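用了大半年的藤编水果篮：Skaltden 长方浅篮使用感受
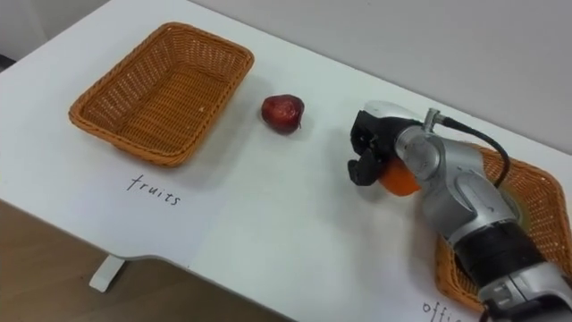 Fotini Zervas 读过初稿以后留言：我一直用深的圆篮子，底下那层苹果总是最后才想起来，翻出来已经软了一半。浅篮真的能改掉这个毛病吗？还是只是换个地方放坏？

能改掉，至少在我家改掉了，所以才想写这么一篇长的。先说结论给赶时间的朋友：如果你家水果吃得快、种类杂、台面还有一点点空余，这种长方形的浅编织篮特别好用，我现在看到它还是会高兴一下。如果你习惯一次买一大箱橙子，那它装不下，别为难它，也别为难自己。

我这只是 Skaltden 的长方款，暖暖的橘棕色，编得很密，四边低低地往外斜，边沿那一圈比侧壁粗一些，摸上去是圆的。价钱是 176 元。买之前我在 Lurlow 的店里看过一只差不多大的，标价 350，颜色更深，编得更花，好看是好看，可是我摸了一下边沿，有几处藤头翘着，想到每天要伸手进去拿东西，就放下了。

先讲讲为什么想换篮子。

我家原来用的是一只很深的陶盆，婆家给的，沉得要命，装满了我一只手端不起来。水果倒进去，好看的永远在最上面，下面压着什么全凭记忆。有一回我以为盆里只剩两个柠檬，伸手一摸，摸到一个早就塌掉的桃子（不细说了，吃饭的朋友请原谅）。那天下午我洗盆、擦桌子、开窗，心里就打定主意，下一个容器一定要一眼看到底。

浅篮的好处就在这儿。四边低，里面放一层，最多松松地叠第二层，有什么、剩多少、哪一个该先吃，走过去瞄一眼就知道。苹果滚到角落也还是看得见。孩子放学回来不用翻，直接拿。我发现自己买水果也跟着变了，以前是超市打折就往车里堆，现在会先想一想篮子里还有几个位置。这一点我事先完全没料到，算是意外收获！

再说形状。圆篮放在桌子中央很像样，靠墙放就总有两个角浪费着，长方形的就没有这个麻烦，横着竖着都贴得住。我家那张白桌子平时要吃饭、要写作业、偶尔还要揉面，篮子经常得挪来挪去。它很轻，空着的时候两根手指就能拎走，装了水果也就是一只手的事。吃饭时推到一头，吃完再拉回来，我妈说我像在停车。

顺便说颜色，我本来担心橘棕色放在白桌子上太抢眼，想买白色漆面的那种。Loukia Kokkinos 劝我别买，她说白漆篮子用上半年，缝里积了灰就是灰色的，怎么刷都不对劲。我听了她的，现在非常庆幸。暖色的藤编配白桌面真的很提气，尤其是冬天早上，屋里冷冷清清的，就那一块是暖的。深红色的水果和它尤其搭，李子、红苹果、石榴都行。青柠放进去也好看，香蕉反而差一点，颜色太近了，混在一块儿。

关于分类和贴标签，这个值得单独说一段，因为我走了不少弯路。

刚开始我很有雄心，想把厨房台面上所有东西都归进篮子里：水果一只，面包一只，零食一只，钥匙和账单一只。买了好几种标签，有夹子的，有吊牌的，有小黑板的。夹子夹在藤条上会滑，吊牌老是卷进水果里，小黑板最可爱，可是手一湿字就花了。折腾了一圈，最后最顺手的办法居然是最土的：直接在白色的台面上，紧挨着篮子手写一个词，“fruits”，小写，细细的黑字，稍微斜一点，跟着篮子的方向走。篮子端走了，字还在，谁用完都知道该放回哪里。

有人一定会问，写在桌面上擦得掉吗？这要看你家是什么台面、用什么笔，我的建议是先在桌子底下或者最不显眼的角上画一小道，隔一晚再擦擦看，没问题再写正面。舍不得的话，贴一张白色的可移胶贴再写，效果也差不多。千万别像我表弟那样，拿起油性笔就往租来的餐桌上写，后来退租的时候跟房东谈了很久。

字写得歪一点没有关系，我反而觉得歪一点亲切。打印出来的标签太像办公室了，我在厨房里不想看到办公室。

接着说清洁。编得密有编得密的好处，樱桃梗、葡萄粒这些小东西不会漏到桌上，篮子挪开底下是干净的。坏处也在这里，碎屑进了缝里就赖着不走。我试过几种办法，最后固定下来的是这样：先把篮子整个倒扣过来，在水槽上方拍几下；然后用一把旧的软毛刷顺着纹路刷，别横着来，横着刷容易起毛；最后拿拧得很干的布擦一遍，放在通风的地方，朝下晾。整个过程比烧一壶水还快。不要泡水，不要进洗碗机，也不要放在暖气片上烤，我有一只更早买的小藤篮就是这么被我烤裂的，边上一圈全散了，很心疼。

水果洗了再放还是放着再洗？我家为这件事吵过。我的做法是不洗直接放，吃之前再洗。洗过的一定要擦干，底部特别容易存水，尤其是苹果蒂那个小坑。篮子本身怕潮，水果带水放进去，两样东西都不高兴。夏天我会在篮底铺一块薄棉布，桃子和杏子坐在上面不容易硌出印子，布脏了扔进洗衣机就好。不铺布的话，编织的纹路对皮厚的水果没影响，皮薄的熟透以后会压出一格一格的痕，味道不差，卖相差一点。

说到桃子，再啰嗦一句摆放的心得。浅篮里别塞满！我的标准是放完以后还能在中间伸进去一只手。水果之间留一点缝，空气走得开，一个坏了也不容易连累旁边的。香蕉我后来干脆不放篮子里了，挂起来，和苹果分开，两边都放得久一些。猕猴桃想让它快点软，就挨着苹果放，软了马上拿走。牛油果同理。这些都是厨房里的老经验，只是以前用深盆的时候根本没法执行，因为看不见。

容量到底有多大，我自己拿家里的水果试了好几回。中等大小的苹果，单层铺开很从容，够我们一家吃几天。如果是橘子，可以叠出第二层，再高就会从边上滚下来，因为侧壁是斜的，挡不住。西瓜、哈密瓜就别想了，一个都坐不稳。葡萄最好看，一大串斜着搭在边沿上，像画里一样，客人来了都要夸一句。我夸它夸得这么厉害，完全是因为每天都在用，并没有谁送我。

承重方面，我有一次把 2000 克的土豆临时倒进去，从门口端到厨房，底部稍微往下弯了一点，放到桌上又平了，没有听到吱嘎声。不过我不推荐拿它当菜篮子拎，没有提手，端的时候手指要扣住两侧的边，重了以后不舒服。土豆带土，掉进缝里也很难清，那次之后我刷了好一阵子。

做工上可以挑的毛病也有，我照实写。

第一，刚拆开的时候有味道，一股干草加一点点胶的气味，不难闻，但放水果之前最好在阳台上晾一晾。我晾了两天，后来凑近了才闻得到，再后来就没有了。

第二，底不算特别平。我这只放在桌上，按其中一个角会轻轻翘一下，装了水果以后就稳了。Spyros Andreadis 买的同款就完全不翘，可见手工编的东西每只都有点脾气。如果你介意，收到以后先放在平的地方按一按四个角，再决定要不要换。我问过店里，他们说可以换，语气挺客气，但我那时候已经把苹果放进去了，懒得再倒腾。

第三，边沿里侧有一小截藤尾没有收干净，勾过一次我的毛衣。我用指甲剪贴着剪掉，再拿细砂纸蹭了两下，从那以后就没事了。这个价位我能接受，只是希望出厂的时候多看一眼。

第四，尺寸标注含糊。商品页面上写的是外沿的长度，斜边往里收，底部能用的地方比数字小一截。想把它放进柜子隔层里的朋友，请以外沿为准；想算能放几个水果的朋友，请往下打点折扣。

也用过别家的，简单比一比。Awad 有一款铁丝篮，92 元，便宜，通风比藤编好，水洗也完全不怕，可是桃子放进去会被铁丝勒出印子，而且一放一拿叮叮当当的，早上别人还在睡的时候我不敢拿苹果。Vondano 的竹编圆盘也很漂亮，我借来用过一阵，太平了，几乎没有边，橘子一碰就满桌跑，当装饰盘可以，当水果篮就有点辛苦。这三样里，我最愿意每天看见、每天伸手去拿的，还是这只长方浅篮。

除了水果，它还能干什么？我试过的有这些：放面包，可以，垫块布接屑；放鸡蛋，不行，会滚；放餐巾和刀叉，聚餐时非常体面；放毛线，勾得一塌糊涂，请不要学我；放遥控器和充电线，挺好，不过放了以后大家就不往里面放水果了，所以我又拿出来了。一个篮子最好只有一个差事，我是这么想的。等六月樱桃上市，我打算再买一只小一号的专门装小果子，和这只并排放，字也照样写一个在旁边。

Kelly Bastos 问我会不会招果蝇。会的，只要水果熟过头，放在哪里都会招。浅篮的区别是你能早一点看到那个熟过头的。我夏天晚上会拿一块透气的纱布搭在上面，边低，搭得很服帖，不像深盆那样中间鼓起一个包。还有，果皮不要随手扔回篮子里，这句话主要是说给我们家某位听的。

家里有猫的朋友，Aliki Kouris 让我一定要替她补一句：空篮子放在桌上，猫会当成是给它买的。她家那只坐进去正正好，四条腿一收，谁也请不出来。她后来的办法是永远在里面留两个柠檬，猫不喜欢那个味道，桌上也好看。我没有猫，没法验证，但我信她。

最后交代一下适合谁。小厨房、白色或者浅色台面、家里两到四口人、水果买得勤但每次不多，这样的人家我很愿意推荐。台面已经摆满了咖啡机、烤箱、调料架的，先清出一块地方再考虑篮子，不然买回来也是搁在冰箱顶上，搁在冰箱顶上就看不见里面了，那浅不浅也就没有意义。喜欢整齐划一、所有容器都要同色同款的朋友，可以等他们出成套的，单买一只再配会有色差，藤的颜色每批都不太一样。

给分的话，外观我给满分，好拿好放给满分，清洁扣一点，做工再扣一点。那截勾毛衣的藤尾我还记着呢。

更新于2025年5月21日：有读者问边沿用久了会不会松。我刚才去捏了一圈，还是紧的，颜色比刚买的时候深了一点点，我更喜欢现在这个颜色。篮子今天该补货了，下班去买李子。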